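Tinireo Community Help > Training Lab Equipment > Instruments and Wrists

Wrist drifts during suturing drills. Do I really need a new instrument?

Posted by Agathe Guillot

I look after the practice robot in a surgical skills lab. No patients, we only run bench drills on it. Two arms, needle drivers on both, and people put in interrupted stitches until their time is up. The right-hand driver has developed a drift. You park the wrist, take your hand off the control, and over the next few seconds the jaw creeps to the left. It's worst with the wrist bent and thread in the jaw. Straight and unloaded, I can't see it at all.

The service firm we use, Besnard, looked at my email and told me the cables have stretched and I should buy a replacement instrument. Nobody came out. I've heard "stretched cables" for three different faults now and I'm tired of paying for it. The use counter on this one reads 46.

What I've tried: homed the arm twice, reseated the instrument, cleaned the wrist by the book, power cycled everything. Homing helps for one or two stitches and then the creep is back.

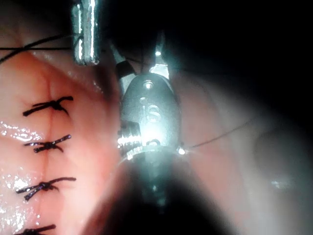 Right-hand driver beside the finished knots, second instrument at upper left.

The knots come out fine, which is why the instructors say to leave it alone. I'd like to know what is wrong before I either leave it alone or spend the money. Is there a test that separates a bad instrument from a bad arm? And does anyone believe the self-check? Ours passes every time.

Benoît Lebrun
Accepted by poster

Don't buy anything yet. Besnard may be right, but they can't know it from an email.

Swap test first. Move the suspect instrument to the left arm and put the left one on the right. Home both. Then bend each wrist to the same angle, close the jaw on a piece of thread tied to something that won't move, let go of the controls and watch for a full minute. If the creep moves with the instrument, it's the instrument. If it stays on the right arm, a new instrument will do exactly the same thing and you'll be on the phone again in May.

Before you do that, take the sterile adapter off the right arm (I assume you use one even for bench work) and look at the drive discs behind it. They should spring back when you press them and should all sit at the same height. On ours, one disc had dried cleaning residue under it and didn't seat fully. It passed homing because homing on that arm happens with no load. Same symptoms as yours, and it had been blamed on cables too.

If the fault does follow the instrument, look at the wrist under a magnifier with the arm powered down and the instrument off. Work it by hand through its range. You're looking for a broken strand standing up from a cable, or a cable riding out of its groove. Any broken strand and it goes in the bin, even for practice. Please don't try to retension it. I did that once and ended up with a jaw that wouldn't open.

As for the self-check, all ours does is compare motor position to what was commanded. It has no idea where the tip is. A pass tells you the motors are fine and that's all.

Skedance

We use Divovar oil on the wrists and ours hold position fine. Number 3 grade. A bottle is rated for 1000 cycles I think. Might be worth a shot, it's cheap.

Benoît Lebrun

I wouldn't. Oil doesn't stop a wrist creeping, and if the trouble is a slipping disc you could make it worse. What do your instrument instructions say about lubricant? Ours name one product and it isn't that.

Agathe Guillot

Did the swap. The creep stayed on the right arm with the other instrument fitted, and the "stretched" one held still on the left for the whole minute. One disc behind the adapter comes back slower than the others. I haven't cleaned it yet, so I'm not calling it solved, but I've sent Besnard the results and asked them to quote for a visit to the arm. No oil for now.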